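Gripper fault stops work at Tremton handling lab

31/07/2025

Work with hand-held grippers was halted at the Tremton site in Drarnell this morning after one of the tools closed without being told to and would not let go.

No one was badly hurt. One operator had two fingers pinched through a glove, was looked at by first aid and stayed on shift. The tool has been tagged out.

It happened in the first session of the day, fabric handling. Two people, one gripper each, passing a length of cloth between them. Dull work by most accounts, and a lot of it. The cloth is picked up, held by an edge, lowered, let go. Then again. The recordings go to Avram, the firm that is trying to teach its machines to handle laundry and bed linen.

According to the incident note put up on the staff board, the operator let off the trigger and the fingers stayed shut. They then opened part way and closed again, harder, while a glove was between them. The other operator pulled the power lead. That freed it.

"The lead should not be the off switch," said Embla Lindholm, who runs the floor at Tremton. "It was the quickest thing to hand and he did the right thing, but we want a proper stop on the tool, where your thumb already is. We've been asking for that since June."
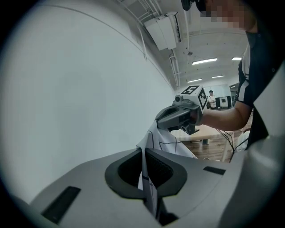
Early guess is the trigger cable. The leads trail down from the hand to the floor and get tugged, stepped on, caught round chair legs. A worn plug can send a false signal and the gripper takes it as a squeeze. Rizwan Usmani, the technician on call, found a cracked connector on the tagged tool before lunch but wouldn't say that was the whole story.

"A crack explains it staying shut. Doesn't explain the second close," he said. "Could be the firmware holding on to the last command. I want to see the log before I blame a plug."

The log is part of the problem. The tool writes its force readings only when a recording is running, and the recording was stopped when the lead came out. The last few seconds may be gone. Usmani said he would try to get them off the board itself tommorow.

Vonia, which supplies the grippers, was told by phone and then in writing. A spokesperson said the company was aware of "a single report" and had asked for the unit back. Tremton says it wil send it once its own check is done, not before.

Whether it really is a single report is a sore point. Staff who spoke to this site said grippers had gone sticky before, mostly late in a shift, and that people just gave the cable a wiggle and kept going. Five of those were never written down. Lindholm didn't argue with that.

"If it sticks, it's a fault. Write it up. I don't care if it came good."

What changes for now:

Every gripper on the floor gets its cable and plug checked before it goes back out.

Leads clipped to the forearm, no more hanging loose.

Gloves off the loose-cuff type. Snug ones have been ordered, colour doesn't matter, size does.

If a gripper closes by itself, stop the session. Don't wiggle it. Tag it and get the tech.

Fabric sessions are off until the checks are finished. Box and bottle work goes ahead on the bench arms, which run on a different controller and have their own stop button. Anyone rostered on fabric for the rest of the week should see Lindholm about hours, they will be paid either way.

The workplace safety office has been notified, as the rules call for when a powered tool traps a hand. An inspector may visit. No date yet.

Avram has been told its next batch of cloth recordings will be late. It had no comment by the time this went up.

More when we have it. If you've had a gripper stick on you at Drarnell or anywhere else, drop us a line, names kept out if you'd rather.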